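How to Clean Tea and Coffee Stains Out of Your Mugs

2019-05-08

If you drink as much tea as we do in Tultisville, you already know the brown ring. It starts as a faint line near the top of the mug, and a month later the whole inside looks like an old flowerpot. The good news is that it comes off with things you already have in the kitchen, and it's so satisfying to do! I cleaned out our entire cupboard last week and I still open the door just to look.

What you're dealing with

The stain is mostly tannin, the stuff that gives tea its color and its bite. Tannins stick to glaze, and they stick even better when the glaze has fine scratches in it. Hard water makes it worse by leaving a chalky film that the color soaks into. That's why a quick swipe with dish soap does so little. Soap is great on grease, and tea has next to none.

What you need

Baking soda
White vinegar (the cheap kind)
A soft sponge or an old dishcloth
A bottle brush, for tall mugs and travel cups
Very hot water

Method 1: Baking soda paste

Start with this one every time. It's gentle, and it handles most everyday stains.

1. Rinse the mug and pour the water out, but leave it damp inside.
2. Drop in a heaping teaspoon of baking soda. Add a few drops of water and stir it with your finger until it's like toothpaste.
3. Rub the paste around the inside with the sponge. Go in small circles and spend extra time on the ring at the top and the corner where the wall meets the bottom.
4. Wait five minutes, then rub again.
5. Rinse well and hold it up to the light.

You'll see the paste turn tan almost right away. I love this part.

Method 2: Vinegar soak

Use this when there's a rough, cloudy layer you can feel with a fingertip. That's mineral scale, and the baking soda will slide right over it.

1. Fill the mug halfway with vinegar and top it up with hot water.
2. Leave it for 18 minutes. I set the stove timer and go do something else.
3. Pour it out, scrub with the sponge, and rinse.
4. If you can still see color, go back to Method 1. With the scale gone, the paste works much better.

Please don't mix the vinegar and the baking soda in one go. It makes a wonderful fizz (my kids beg for it), but the two cancel each other out and you end up with salty water.

Method 3: The overnight fix

For the real horrors – the mug that lived in a desk drawer, the one you found in the garage – put a tablespoon of baking soda in the bottom, fill it to the brim with very hot water, and leave it until morning. Most of the stain will wipe off with a cloth. I did 14 mugs this way in one night, lined up along the counter, and only two of them needed a second round.

A powdered oxygen cleaner works too. I've used the Mundurex one from the hardware store and it did a lovely job on a badly stained teapot. Follow the amount on the tub, keep it away from anything with metal trim, and wash the piece with dish soap afterward.

What to leave alone

Steel wool and gritty scrubbing powders cut into the glaze, and then the tea has even more places to hide. Chlorine bleach can leave a taste that hangs around for days. Gold or silver rims should only get the sponge and mild soap. If a mug is crackled inside, with tiny lines running all through the glaze, the color has probably gone down into the clay, and you may just have to call it character.
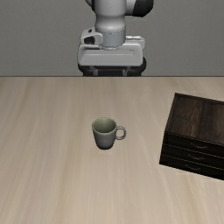

Color makes a big difference in how soon you notice a stain. White mugs tattle on you within a week, and dark blue or black ones can hide a thick coat of tannin for years. A gray mug, like the one standing out on the light wooden tabletop, sits somewhere in the middle, so go by feel with those. Run a clean finger around the inside wall. If it drags or squeaks unevenly, there's a film, whatever your eyes are telling you. For dark glazes I also like the paper towel test: wipe the inside hard with a damp white towel and see what comes off.

Keeping them clean

Rinse the mug as soon as you finish your drink, even if you're not washing it yet. Ten seconds under the tap saves you the whole scrub later. Once a week I give our daily mugs a quick rub with baking soda while the kettle boils.

If your water is hard, dry the mugs with a towel instead of letting them drip. And if you add milk to your tea, you may find you get less of a ring than the people who drink it plain.

Travel cups need one extra step. Pull the rubber seal out of the lid (a butter knife helps) and soak it in vinegar and hot water for 11 minutes. On my Galo cup the seal sits in a deep groove, and you would not believe what was living under there! Scrub the groove with an old toothbrush, let both pieces dry all the way, then press the seal back in, starting at the drinking hole.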